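Talk notes, reading aloud to kids who can already read. July 2024, Viltitthorpe library, downstairs room. 25 min plus questions. DON'T rush the opening like last time.

## Open

- Thanks for coming, bathrooms are back by the stairs
- Ask for hands: who still reads aloud to a kid over eight? Over ten? Over twelve? Wait. Let people look around.
- My own answer: yes, all the way to thirteen, and she only stopped because of swim practice
- Say up front I'm a parent and a school library aide, no degree in this. Things I tried. Some flopped.

## Why people stop

Usually somewhere in second grade. Kid gets through a chapter book alone, everybody claps, and the bedtime book quietly goes away. Nobody decides it. We did the same with my oldest and I still feel bad about it.

What goes with it: the talk afterward. The "wait, what's a scullery." The arguing over whether the fox was lying.

Also listening level runs way ahead of reading level at that age. A kid who reads about a hamster detective can LISTEN to a shipwreck. Slow down here, this is the bit people write down.

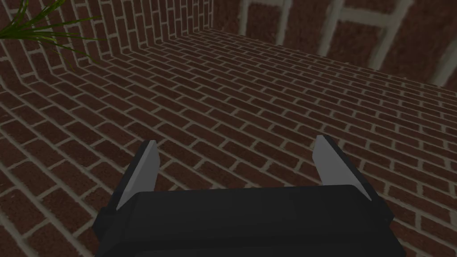
## The log

Tell the log story. We kept a notebook for one school year, every book, page counts, who picked. Final total 3,743 pages. Goal was 4,000 and we missed it, and my son wanted to cheat with the cereal box. (pause, usually gets a laugh)

- Point of log = seeing what got abandoned
- We quit a lot of books! All of them by the third chapter
- The one long one, 868 pages, took us from the start of school to March. Would not do again. He would.
- If your kid hates charts, skip the log. Mine likes charts.

Somebody will ask about prizes. I don't love them. Ekeck Elementary did stickers for a while and the kids picked thinner and thinner books. Keep it short, the principal may be in the room.

## Picking

Trivia kids. If you have one you know. Start from the thing they're already bugging you about and go sideways:

- bridges → picture book on how one got built → novel with a ferry in it
- old cooking → a kitchen story set 200 years back → make the pudding (ours was awful)
- maps → anything with a map in the front. Works on nearly everyone

Picture books are NOT baby books. Say it twice. A good history picture book packs in more than half the textbook chapter and you can finish it before anyone's teeth are brushed. Hold up the lighthouse one. Turn to the storm spread, walk it down the aisle so the back row sees.
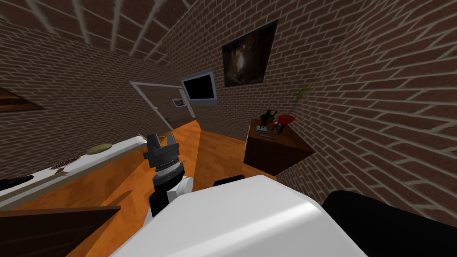 Who picks? We alternate. Parent book, kid book, no vetoes before page 20. I have read four books about a farting dragon under this rule and I'd like credit for it.

Series: fine. Repeats: fine. Graphic novels out loud: harder, sit side by side, give the kid the sound effects.

## How to do it badly and still do it

- Voices optional. I have two, normal and pirate
- Ten minutes counts
- Let them draw, or build stuff, or lie upside down off the couch. They're listenning
- Dinner works better than bedtime for older kids, they're stuck there and you've got their food
- Skip the boring parts. Landscape descriptions. Yes really
- Word you can't pronounce, just go for it, look it up together later

If time is short cut the next bit and go strait to questions.

## The Schwaiger shelf

For people who don't know: the Schwaiger shelf is the read-aloud shelf upstairs, left of the front desk. Started as a family donation, now 80 titles, all tested on actual kids. Green dot means short chapters. Orange dot means someone cries. Check with desk whether it's still a three week loan or if that changed.

Mention Jivo too, the summer book swap. Bring one, take one, no sign-up. Condition doesn't matter much but please no more damp encyclopedias.
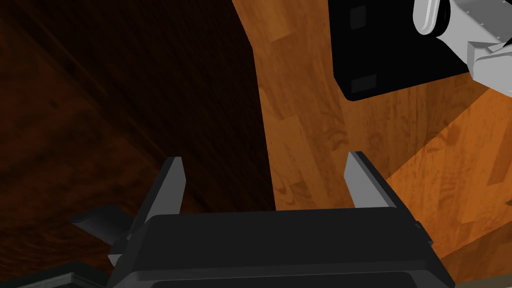

*Simulated gripper, fingers apart and nothing between them.*

## Questions I got last time

**Two kids, five years apart?** Read to the older one. Little one gets what they get. Picture book for the small one first if it's going badly.

**Audiobooks?** Yes. Car especially. You still get the talk if you're listening too.

**Kid says no?** Don't push. Read something funny to yourself at the table and laugh. Took my oldest a week to cave.

**Sad books?** Depends on kid. Read the ending first yourself. I didn't once and had to pull the car over.

## Before I leave

- handouts on chair by the door, book list on back, typo in the second title, sorry
- get lighthouse book BACK from whoever has it
- return room key upstairs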